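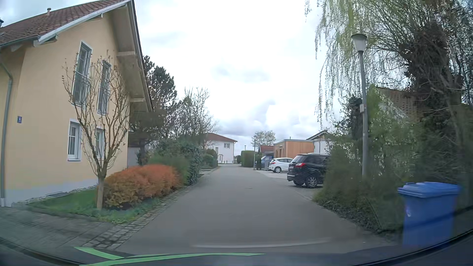 # Gedirus 5 : je le garde ou je le renvoie ?

**lanying_d**

Salut à tous ! J'ai le Gedirus 5 depuis trois semaines (version 128 Go, vert sombre) et il me reste quelques jours pour me décider avant la fin du délai de retour. Alors je vous livre mes impressions en vrac, et j'aimerais bien avoir les vôtres.

D'abord, l'écran. Je viens d'un Isdale de 2017 avec des bordures larges comme mon pouce, donc évidemment je suis facile à impressionner, mais quel plaisir ! Les noirs sont superbes, la luminosité tient bien dehors, et le soir on peut descendre très bas sans que ça scintille (j'y suis sensible, sur l'ancien j'avais mal aux yeux au bout d'une demi-heure). La fluidité est là aussi, je fais défiler des pages juste pour le regarder défiler, c'est un peu bête mais bon.

L'autonomie : je finis mes journées à 35 ou 40 %, avec beaucoup de messagerie, de la musique et une heure de vidéo.

Ce qui me chagrine :

- le haut-parleur, très aigu, avec un grésillement à partir des trois quarts du volume
- pas de prise jack
- l'appli photo qui met un temps fou à s'ouvrir depuis l'écran verrouillé

Je l'ai payé 776 euros avec la coque. Vous en pensez quoi, ceux qui l'ont ?

---

**Mingxuan Peng**

Garde-le ! J'ai le même depuis novembre et je ne m'en lasse pas. Pour l'appli photo, va dans Réglages > Batterie > Applications en veille et enlève l'appareil photo de la liste. Chez moi il y était d'office, va comprendre. Depuis, double appui sur le bouton de mise en marche et c'est ouvert tout de suite.

Le haut-parleur, par contre, pas de remède. Le mien ne grésille pas mais il sonne comme une boîte de conserve.

---

**xuelian.q**

776 euros, ça me fait mal pour toi. Le Tanner Mini fait la même chose pour bien moins cher, avec une prise jack et un port pour carte mémoire. Je ne dis pas que le Gedirus est mauvais, je l'ai eu en main chez Mesilska la semaine où il est arrivé en rayon et il est très beau, mais à ce prix-là un haut-parleur qui grésille, pour moi c'est retour direct.

---

**Mingxuan Peng**

> Le Tanner Mini fait la même chose

Ah non, là je ne suis pas d'accord ! J'ai acheté un Tanner Mini à mon père. L'écran est un LCD tout à fait correct, mais en plein soleil on ne lit plus rien, et la photo de nuit c'est de la bouillie. Pour lui c'est parfait, il téléphone et il regarde la météo. De là à dire que c'est la même chose...

---

**xuelian.q**

La photo de nuit, d'accord, je te l'accorde. Pour l'écran je maintiens. J'utilise le mien tous les jours dehors (je suis à vélo, téléphone sur le guidon) et je lis mes itinéraires sans souci avec la luminosité automatique coupée et le curseur à fond. Ton père a peut-être laissé l'automatique ? Sur ce modèle elle est réglée beaucoup trop bas.

---

**ValentinaSosa**

J'arrive avec une question de béotienne : le lecteur d'empreintes sous l'écran, ça marche comment au quotidien ? J'hésite à le prendre, mais une collègue a rendu le sien à cause de ça. Elle devait s'y reprendre à cinq fois avec les mains un peu sèches.

---

**lanying_d**

@Mingxuan Peng Tu es un génie, elle était bien dans la liste ! Ça s'ouvre instantanément maintenant. Un point de moins dans la colonne des reproches.

@ValentinaSosa Alors, moi, ça va très bien, mais j'ai enregistré deux fois le même pouce. La première fois normalement, la deuxième en appuyant avec le bord du doigt, comme on fait quand on attrape le téléphone d'une main. Avant ça j'avais une bonne dose d'échecs, depuis c'est rare. Par contre, avec le film en verre que Mesilska vendait avec la coque, plus rien ne passait. Je l'ai retiré le soir même.

---

**Yulan Lu**

Pour les empreintes, il faut aussi activer l'option « Sensibilité tactile accrue » si on garde un film. Elle est cachée dans Affichage, pas dans Sécurité. Avec ça j'ai un film épais et il me reconnaît presque à chaque fois. C'est un peu moins rapide que l'ancien capteur au dos de mon Isdale, il faut bien le dire. Lui, je le déverrouillais en le sortant de la poche !

Sinon, pour ceux que les chiffres intéressent, j'ai relancé mon petit test de fluidité maison après la mise à jour et je passe à 732 points, alors que j'étais sous les 700 à l'achat. Ça se sent surtout quand on jongle entre plusieurs applis. Les jeux, je n'en ai que 3 et aucun n'est très gourmand, donc je laisse les autres répondre.

---

**xuelian.q**

Les tests de fluidité, je n'y crois pas trop. Tu redémarres le téléphone, tu fermes tout, et tu gagnes déjà une belle poignée de points. Tu avais fait les deux mesures dans les mêmes conditions ?

---

**Yulan Lu**

Mêmes conditions, oui : redémarrage, mode avion, batterie au-dessus de 80 %, et je garde la moyenne de plusieurs passages. Je ne prétends pas que c'est de la science, mais je compare le téléphone à lui-même et ça me suffit.

---

**Mingxuan Peng**

Pour les jeux : il chauffe. Rien de dramatique, mais au bout d'une bonne demi-heure de course automobile en graphismes élevés, le haut du dos devient franchement tiède et l'image baisse un peu en cadence. En graphismes moyens, aucun problème, et visuellement je ne vois quasiment pas la différence sur un écran de cette taille.

---

**ValentinaSosa**

Merci pour toutes les réponses, c'est super précis ! Je crois que je vais me laisser tenter, surtout pour l'écran, j'ai les yeux qui fatiguent vite moi aussi. @lanying_d, la version verte, elle prend beaucoup les traces de doigts ?

---

**lanying_d**

Sans coque, oui, beaucoup ! Le dos est brillant et on voit tout. Le blanc doit être plus tranquille de ce côté-là, mais le vert est tellement beau que je retire la coque le dimanche pour en profiter.

J'ai écrit au service après-vente au sujet du grésillement, avec un petit enregistrement. Ils proposent un échange standard contre un appareil neuf, donc je vais sans doute faire ça au lieu du remboursement. Il faut juste que je sauvegarde tout avant. Vous utilisez quoi pour transférer les SMS ? L'outil fourni m'en a perdu une partie en passant de l'Isdale au Gedirus.

---

**xuelian.q**

Bon, si l'échange est gratuit, essaie, je ne vais pas te gâcher ton plaisir. Mais écoute-le bien dès le premier jour, avec une voix parlée et pas seulement de la musique, on entend mieux le défaut.

---

**Yulan Lu**

Pour les SMS, fais la sauvegarde locale sur l'ordinateur, par câble. Le transfert sans fil saute les conversations de groupe, j'ai eu le même souci. Coche bien « Messages et pièces jointes », la case est décochée par défaut.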